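Ticket: Intermittent loss of hot water recirculation, Clinville building, second floor
Status: Resolved, monitoring
Priority: Normal
Opened: 11 October 2023
Category: Plumbing / Domestic hot water
Related: August ticket on mixing valve replacement (closed)

Reported problem

Second floor restrooms and the kitchenette at the east end get lukewarm water for several minutes after a tap is opened. First floor is normal. The problem comes and goes. Tenant reports it is worst first thing in the morning and again in mid-afternoon. No leaks, no discoloration, no noise reported.

System as installed

Storage heater, gas, 100 gallon, in the ground floor mechanical room. Ukine thermostatic mixing valve on the outlet, replaced in August. Supply main runs up the central riser and splits into an east loop and a west loop on each floor. The four loops return to a common header, then through a single Prukska circulator pump back to the heater. Each loop has a manual balancing valve and a check valve before the header. Pump is switched by a strap-on aquastat on the common return and by a timer. Building controller is an Obi panel, which logs supply and return temperature but does not control the pump.

Entry 1

Checked heater. Tank thermostat set to 140 F, measured 139 F at the outlet before the mixing valve. Mixed supply at 121 F with two first floor taps running. Heater is not the problem and was left alone.

Pulled the Obi log. Supply temperature is flat. Common return swings between 97 F and 112 F with no regular period. The aquastat should hold the return between 105 F and 115 F, so the low end is out of range. The log interval is 15 minutes, too coarse to show individual pump cycles.

Entry 2

Changed log interval to 1 minute. Checked the timer while at the panel. Timer clock was an hour off and had the pump disabled from 11 p.m. to 6 a.m. actual time, where the setting sheet calls for midnight to 5 a.m. Corrected the clock. This accounts for part of the morning complaint but has no bearing on the afternoon one.

Requested that the tenant write down the time of each occurrence and which fixture was used. The east and west ends of the second floor need to be listed separately.

Entry 3

Tenant list received. Every entry is at the east end. West end restroom is normal at all hours. The morning entries are fewer with the timer corrected. The afternoon ones have not changed.

Took pipe surface temperatures on the four returns at the header, pump running, no draw on the system:

First floor west: 111 F
First floor east: 109 F
Second floor west: 110 F
Second floor east: 83 F

The second floor east return has little or no flow. The other three are carrying the pump. The aquastat is strapped downstream of the header and reads the blend, so it is satisfied by the three good loops and shuts the pump off before the fourth gets anywhere.

Entry 4

Possible causes for low flow on one loop, in the order they were checked:

1. Balancing valve closed or nearly closed.
2. Air trapped at the high point of the loop.
3. Check valve stuck or installed backward.
4. Debris in the balancing valve or strainer.
5. Isolation valve partly closed somewhere above the ceiling.

Item 1. Valve handle was at 2.5 turns open, matching the tag. Opened fully for ten minutes. Return rose from 83 F to 85 F. Not enough to matter. Put back to 2.5 turns.

Item 2. Opened the manual vent at the east end, above the kitchenette ceiling. A short spit of air, then solid water. Return unchanged after 20 minutes with the pump held on.
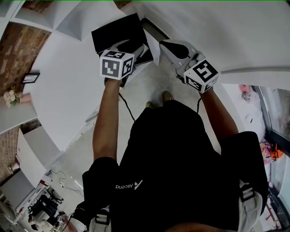
Item 3. Closed the other three balancing valves so that the full pump head was on the second floor east loop. Return climbed to 104 F in 12 minutes. The check valve is therefore not backward and not stuck shut. It may still be sticking at low differential pressure, which would fit the intermittent behavior. Reopened the other three to their tagged positions and the return fell off again over the next half hour.

Item 4 deferred until the system could be shut down.

Item 5. Traced the loop from the riser to the east end. Two isolation valves, both quarter-turn, both fully open. A third is shown on the drawing near the riser but is not there. The drawing has been marked up and the copy in the mechanical room replaced.

Entry 5

Reviewed the one-minute log. The pump cycles on when the common return reaches 105 F and off at 115 F, as intended, for most of the day. In mid-afternoon the common return drops below 100 F for up to 25 minutes with the pump showing as energized. That should not be possible with a healthy pump and three open loops.

Put a clamp meter on the pump feed during one of these periods. Current draw was normal. Pump body was warm and humming evenly. Discharge gauge read lower than it had in the morning with the same valves open.

Compared with building water use. The cleaning crew fills a floor machine from the mop sink on the first floor in mid-afternoon. The mop sink faucet has a hose on it with a shutoff sprayer at the end. The crew leaves both faucet handles open and controls the flow with the sprayer. With both handles open and the sprayer closed, hot and cold are connected through the faucet body and can cross in either direction, depending on which side is at higher pressure.

Entry 6

Crossover test. Shut the cold supply to the building's mixing valve and heater, opened a hot tap on the first floor, and let the pressure drop. Flow should stop within a minute. It did not. Steady cold flow from the hot tap continued. Closed both mop sink handles and the flow stopped.

Crossover confirmed at the mop sink. Cold water has been entering the hot side there and being drawn into the return by the pump, which lowers the common return and robs head from the farthest loop. The second floor east loop is the farthest loop.

The mop sink faucet has integral checks according to its data sheet. Removed both. The one on the hot side had a split seal and did not seat. The cold side was fair. Replaced both from stock.

Repeated the crossover test with the mop sink handles open and the sprayer closed. Flow stopped in under a minute. Pass.

Entry 7

Crossover explains the afternoon drop in the common return. It does not explain 83 F on the second floor east return, which was measured with the mop sink closed. Two faults, then — one masking the other.

Scheduled a shutdown for items 3 and 4. Notice to tenant sent with a two-hour window before opening.

Entry 8

Shutdown. Isolated and drained the second floor east return at the header. Removed the check valve and the balancing valve as one assembly.

Balancing valve: a wad of white thread tape and several flakes of solder in the throat, against the seat. Roughly three-quarters of the opening was blocked. Nothing of the kind in the supply strainer. Thread tape matches what would be expected from the mixing valve work in August, but the August ticket does not record a flush, so the source is not established.

Check valve: swing type, moves freely by hand, seat clean. Reinstalled with a new gasket.

Cleaned the balancing valve, checked the stem and seat for scoring, reinstalled. Flushed the loop to drain for five minutes before connecting to the header. Two more small flakes came out in the first minute and none after that. Pulled the same assembly on second floor west as a comparison and found it clean.

Refilled, vented at the high point, restarted the pump. No leaks at the unions after 30 minutes.

Entry 9

Returns at the header after one hour, pump running, no draw:

First floor west: 108 F
First floor east: 107 F
Second floor west: 108 F
Second floor east: 111 F

Second floor east is now slightly overfed at 2.5 turns. Closed to 2 turns and the spread came down to 2 degrees. New tag hung. Old tag discarded so that it does not get put back.

Time to 110 F at the kitchenette tap: 9 seconds. Restroom at the east end: 11 seconds.

Entry 10

Log reviewed after a full week. Common return has stayed between 104 F and 115 F in timer hours. No afternoon drop. Tenant reports no further occurrences.

Corrective actions

Timer clock corrected. Mop sink checks replaced. Balancing valve cleaned and reset to 2 turns. Riser drawing revised. Cleaning crew asked to close both mop sink handles after each fill.

Open items

Add a flush step to the work order template for any job that opens the hot water main or returns.
Stock two more pairs of mop sink checks. Last pair used on this ticket.
Timer has no battery backup and will lose its clock at the next outage. Quote requested for a replacement.
Obi log interval to go back to 15 minutes when this ticket closes. The panel holds 500 records per point, and at one-minute intervals that covers a little over eight hours, so the log has to be exported by hand twice a day.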